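Bindery notebook, January, 9:40

Crăciun reprint, odd-format novel, 440 pages. Block came off the press at 40 mm, which matches the dummy. The fold-out chapter still sits proud at the fore edge. Trimmed one copy by 1 mm and the last line of the map survived. 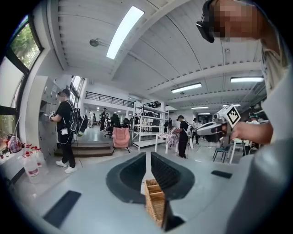

Paper

Gandale cream for the text, Avora gray for the unnumbered chapter. The gray cracks when folded against the grain. Ott Rimkutė wants it turned and refolded before we sew. Agreed. Sheets on hand: 926.

Sewing test, 6 copies. Two opened flat, four pulled at the third signature. Thread tension down one step.

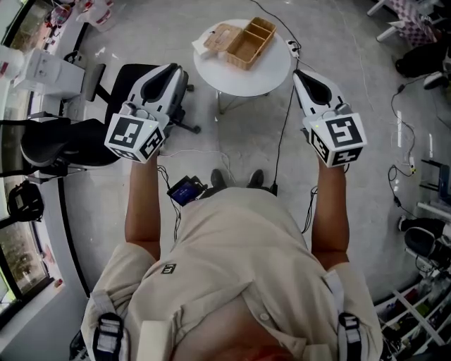
Both grippers, from above.

Reading order: the author's note says the chapters may be read from either end, so the folios run both ways. Proof has the back run starting on the wrong leaf.

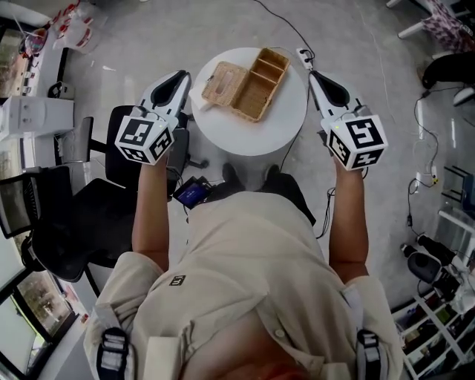
Skurkeck set it from the old file. Asked them for a corrected PDF of the back run only, with the front left alone. Cover boards wait until the spine width is final.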